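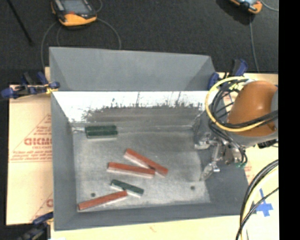
灰色敞口料箱,箱底散放红、绿两色长条

首页 > 仓储与车间 > 料箱与周转容器 > 敞口料箱

4月 文/Zamfira Neagu

Arelwood 敞口料箱(灰色,大号)

先把话说在前面:料箱这种东西,厂家能写的无非是“坚固”“耐用”“适应多种场景”,Arelwood 的原厂资料也不例外,整整一页,能用的信息凑不满三行。下面是我们自己用过以后重新写的,好的坏的都在,看完再决定要不要下单。

基本情况

货号:1053
颜色:灰
形式:敞口,无盖
适合:长条料、短料、混放的零散件
不适合:粉料、液体、需要防尘的精加工件
起订:2只
交货:8个工作日

关于箱壁

侧壁是斜的,上宽下窄。原厂说斜壁“便于取放”,这话对一半。伸手进去确实比直壁箱舒服,手腕不用折着,拿靠边的料也不容易蹭到指节。代价是箱底比箱口小一圈,按箱口尺寸来估装料量的人都会估多。我们第一次就估多了,长料斜着才放得下,后来老老实实按箱底来算。询价时请问清楚对方报的是箱口还是箱底,Arelwood 的经销商有时报这个,有时报那个,同一份报价单里混着写的也见过。

箱壁靠上的部分面积大,平整,贴标签没问题。想贴在内壁的话不推荐,料一进一出,标签边角很快就翘起来。

关于箱底

箱底是金属面,银灰色,用旧了会发花,深一块浅一块。原厂的宣传册管这个叫“自然使用痕迹”。我的看法简单一些:就是磨花了。功能上没有影响,但如果您的车间要接待客户参观,心里要有数,它不会一直像新的。擦也擦过,用布,用清洁剂,差别不大,建议省下这个工夫。

靠近箱壁的地方有反光。顶灯直射的工位上,内壁会亮出一条白带,浅色的料落在那一片,得换个角度才看得清。红色、深绿色的料就好认得多。如果您的料本来就是银灰色的,我会劝您先买最少的量试一试,或者看看 Umness 的深色内衬款。那一款我只在展厅里见过,没有长期用过,好不好不敢说。

箱底开有小圆孔。有人来信问是不是排水用的,原厂资料没有写,电话里两个客服给了两种说法,我不替他们选。要装细小零件的,垫一张薄垫再用,别指望孔小就漏不下去。

装长条料的实际情况

我们主要拿它装涂色的长条,红的长一些,绿的有长有短。直接往里倒,结果就是互相搭着,这根压着那根,短的常常被压在长的下面。原厂图册里的料永远码得整整齐齐,朝一个方向,我怀疑拍照前有人摆了半个上午。

搭着放不算大问题,取最上面那根就是了。麻烦在于要先取短料的时候,上面的得一根根挪开。箱内没有隔板,也没有装隔板的卡槽,想分色分长度,要么自己做隔断,要么多买一只箱子。Mahuika 有一种插片式隔板,据说通用,我们试下来两头悬空,斜壁的箱子配直边的隔板,本来就合不上。退货倒是顺利。

摆放位置

放在平整的板面上最稳。直接放水泥地也行,只是拿料要一直弯腰,干一上午就知道滋味。底下垫高以后请推一推箱沿,会晃的话先调平再装料,别等装满了再想办法。

空箱能不能套叠?斜壁的箱子理论上可以,我们叠过两只,第二只卡得很紧,两个人才分开。原厂宣传的“轻松套叠节省空间”,我持保留态度。

价格

单只44元的那一档是活动价,只在买够数量时给,页面上的字印得很小。买得少,到手价会高出一截,运费另算。和 Jatier 同类料箱比,它便宜,但 Jatier 带盖。用不着盖子的人选它合理,用得着的人不要指望以后单独配盖,目前没有这个配件。

读者来信摘录

“收到时箱沿有一处磕碰,客服让我拍照,拍了三次才认。箱子本身还可以。”

“说是适合长料,我的料比箱底长,只能翘着一头放。买之前应该先量。”

“用了一百多天,没裂没变形,底面花得厉害。这个价钱我不抱怨。”

第二封信我同意,量一下再买。量的时候量箱底的对角线和长边,两个数都记下来,长料能不能斜着躺平就看这个。

值不值得买

已经在用别家直壁箱、用得顺手的,没有必要换。新添工位,料不太长,颜色又和箱底分得开,可以买两只先用着。原厂那句“一箱满足全部需求”请直接跳过。

标签:料箱 / 敞口容器 / 长条料 / 车间收纳

上一篇 | 下一篇 | 返回列表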